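Rumitz Customer Services: Case Record
Subject: Return labels from the Alexiou portal not accepted at parcel counters
Status: Closed
Opened: 2025-01-14
Case handler: Evdokia Lambrakis
Product category: School bags and backpacks 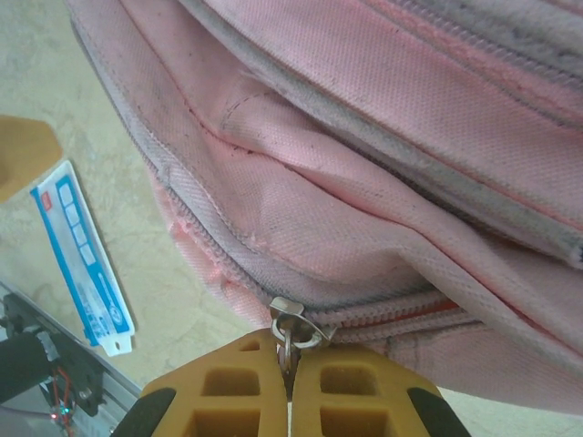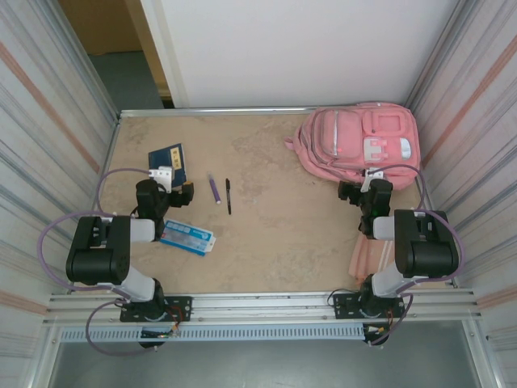
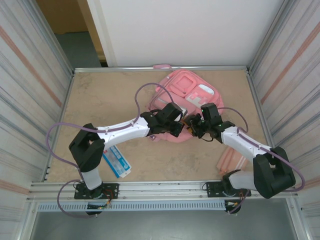
Attachments 1 to 3. The first shows marks on the pink fabric beside the zips.

Reported problem
Customers sending goods back to the Adinside depot have been refused at parcel counters. Counter staff state that the barcode on the return label cannot be read. The customer has printed the label twice on different printers with the same result.

Entry 1, E. Lambrakis
The label was reissued from the portal and sent by email. The customer was asked to print it at full size and to turn off "fit to page". The second label was also refused.

Entry 2, E. Lambrakis
A search of open cases found 23 further refusals, all for labels made after the October update to the portal. Labels made before the update continue to scan. Case passed to Technical Support.

Entry 3, S. Zervas, Technical Support
The portal was found to be saving labels at 37 per cent of their proper size and then enlarging them when the page was opened. The text remains clear but the bars run together. Changing the printer settings has no effect. Customers should not be asked to reprint.

Entry 4, S. Zervas
The label size has been set back to 100 per cent. Test labels were printed on plain paper and on adhesive sheets, and all were read by the Raline handheld scanner. Labels already issued are not corrected by this change and must be cancelled and made again.

Entry 5, E. Lambrakis
Affected labels cancelled and new ones issued. The return period has been extended for every customer concerned. The customer on this case has confirmed that the parcel was accepted.

Outstanding
Help page 43 still advises customers to change their printer settings. Request for amendment sent to the web team. Refunds of postage paid at the counter are to be handled under separate case numbers.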